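4. Adding a title to the Lirby catalog

Read this section before you enter your first book. Most of the calls we get come from people who read it after their hundredth.

Lirby was set up for reading rooms that collect history, and history of ideas in particular, so the entry form asks more than a bookstore listing would. Have the book itself in your hand. A publisher's blurb will do in a pinch, but blurbs have been known to describe a different book.

1. Open Catalog and choose New Title.

2. Type the author's name as it appears on the title page. For Natanael Vasconcelos, whose surname has arrived in our records with three different spellings, pick the name from the list and leave the keyboard alone.

3. Enter the full title, then the subtitle in its own box. Academic subtitles run long. The box holds 169 characters, and we have seen it filled.

4. Under Period, give a start year and an end year. "Early modern" is an opinion and the form will reject it.

5. Choose at least 2 subject headings. If one of them is "General," choose another.

Note: A book that argues with another book should be linked to it under Related Works. Add the link from both sides, or readers will meet the reply without ever hearing the question. 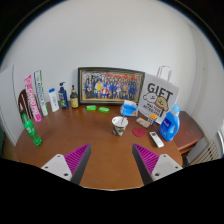
6. Write the summary. Keep it under 100 words and say what the author argues, in what order, and from which sources. Words such as "magisterial" and "long overdue" may be left to the people who sell the thing. Clear yourself a table before starting, and if there is a paper cup standing near the middle of it, as on the brown one shown, keep the book well to one side. Circulation does not accept coffee rings as marginalia.

7. Press Check. Lirby marks missing fields in red and doubtful ones in yellow. Yellow may be ignored once you have read it - not before.

8. Press Save.

Caution: Do not paste a summary from the Stivport exchange without reading it. Some have been through so many translations that the Revolution comes out as a rotation.

Note: Records imported from Nirow arrive with the period field blank. Olga Paiva keeps the list of corrected dates; see section 19.

Last revised 26 August 2018.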